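Speaker notes – loose parts at the bench: harnesses and small solenoids
Larnau workshop day, 24/10/2025

Slot is short. Skip the company background, they have it in the handout.

Start with the tray question. At Tullora the parts for the latch units used to come to the bench in bags, one bag per unit. Opening and flattening bags took longer than the first two fixings. We moved to open trays in October last year. Trays are quicker to pick from, but leads tangle, and a tangled lead gets pulled by the connector. Say this slowly, the rest of the talk hangs on it.

Define terms before going on. Harness: a set of leads made up to length with terminals on. Solenoid: coil, metal frame, plunger, return spring. Push-pull type only today. Rotary types are in the Midtbø talk after lunch.

Next two slides together, leave them up. 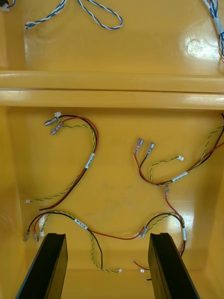
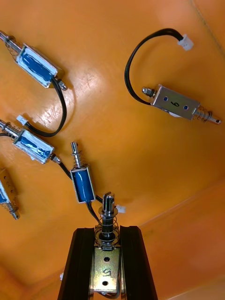
Harnesses first. Red, black, and green-and-yellow for earth. The earth lead is the one to check before anything else leaves the tray. Look at the crimp from both sides: conductor barrel closed, insulation barrel gripping the sleeve and not the bare strands. A spade terminal bent at the neck is scrap. Do not straighten it – the second bend is where it breaks.

Labels. Read the label before lifting the harness, then again at the unit. The old Wokudton drawings show the label near the connector end, ours may sit further along the lead. Position is not a fault. A missing label is.

Lifting. Take hold of the bundle at the label sleeve and raise it until the ends come clear. If a second harness comes up with it, put both down and free the connectors first. Never shake.

Solenoids. Hold by the frame. Not by the cable, not by the plunger. Push the plunger in by hand and let it return: it should move freely and come back under the spring alone. Check the nut on the stud is present and runs on the thread. Coil resistance is measured at the test station, not here.

Numbers written on frames are for matching a part to its test record. Do not wipe them off with solvent.

Figures, if asked: 617 units built from trays in the trial, 2 returned for damaged connectors. About 200 of the units were the long-lead version. No separate figure for those. The bag figures were logged differently and should not be set beside these.

Part count per tray: keep to what the build card says. Overfilling is the main cause of tangles.

Questions. Someone will ask about lidded trays. Answer: tried, lids trapped leads, dropped.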